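talk notes -- "Where does it go?" -- storage for small shops and home workrooms
Greenberg hall, 40 min slot, aim for 30 + questions

- water. clicker. phone OFF this time
- start before people are done sitting down, the back rows settle faster if you're already talking
- hello, thanks, one line about me, no more than one
- ask: who lost something at work this week? hands. wait for it.
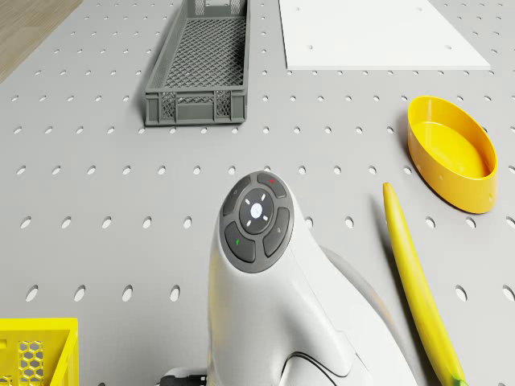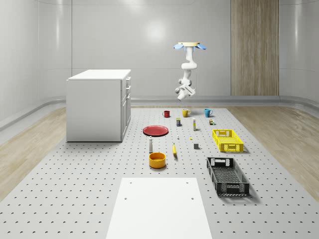
## 1. The opening story (keep it short!!)

Tivotell. Little repair shop, lamps and radios mostly. First time I went in they had 295 labeled bins. Beautiful labels. Printed, laminated, the works.

Asked for a fuse. Took them the whole length of my coffee to find it.

Pause here. Let people laugh, somebody will.

Problem was the labels were written by one person, in the order that person thought of things. "Misc electrical." "Misc electrical 2." "Good screws." Read those out slow.

What we did:
- pulled everything people touched every day and put it by the bench
- everything else went to the back wall, by job, so all the radio stuff together even if some of it is tape
- "good screws" got to stay, they insisted

## 2. Three distances

Main idea of the talk. If they remember one thing it's this. Say it twice.

1. **Arm** -- reach it without moving your feet
2. **Steps** -- you walk, but you don't leave the room
3. **Trip** -- another room, the basement, the car, your mother's garage

Most people sort by kind. All the tape together, all the brushes together. Looks great, works badly. Tape you use ten times a day is living next to tape you bought for one job.

Sort by distance first, THEN by kind inside each one.

Draw it on the board. Three circles. Don't fuss over the circles.

Somebody will ask about small rooms where everything is in arm's reach. Answer: height. Between hip and shoulder is Arm. Over your head counts as Steps even if you can touch it. On the floor behind something is a Trip, sorry.

## 3. The week test

Cheap version, no buying anything.

- roll of colored stickers
- every time you use a thing, sticker on it
- do a normal week, not the week before a deadline
- walk round at the end and look at where the color is

At Brekex they used 400 stickers and ran out before the week did. Nearly all of it ended up on one drawer and the shelf over the sink. The big cabinet they'd paid real money for had hardly any. They were pretty quiet about that cabinet.

(check: did they say OK to using the name? Think yes. Email from March.)

Note to say out loud -- seasonal stuff will have no stickers and thats fine. Don't throw out the snow shovel.

## 4. Containers

Go fast, people want to spend all day on this part and we can't.

- buy them last. Last!
- open top for Arm. Lids are a tax, you pay every time
- lids for Trip, dust is real
- same footprint if you can, they stack and you can swap them
- see-through beats a label, a label beats memory
- round things waste corners. Yes even the nice tins

Cost: I used to tell people to set aside 100 dollars for bins. Now I say set aside the money and don't spend it till after the week test. Half of them come back and say they had enough boxes already.

## 5. Other people

The part that always goes long. WATCH CLOCK, should be at 20 min here.

A system one person gets is a hobby. Everybody who uses the room needs to be able to put stuff *back*. Finding is easy, you're motivated. Putting back is when you're tired and want to go home.

Test: hand a new person something and say put this away. Don't help. Where they walk to first is where it should live. Move the thing, leave the person alone.

Guvedau story if there's time -- shared sewing room, scissors kept vanishing, everyone sure somebody was stealing. Scissors were all in the ironing corner. People finished there, so they put them down there. They hung a hook in the ironing corner. End of story. Don't add the bit about the bobbins, it doesn't land.

## 6. When it falls apart

It will. Say so.

- busy season, moving, new person, new machine
- don't redo the whole thing, redo Arm only
- one catch-all box is OK. Two is a warning
- empty the box on the same day you take out the recycling, hook it to something you allready do

## Close

- back to the hands: same people, where did you find it in the end? take 3 answers, no more
- for each one say which distance it was in, and which it should've been
- sticker rolls are on the table by the door, one each
- handout is one page, both sides
- questions. If it's quiet start with the one about garages, there's always a garage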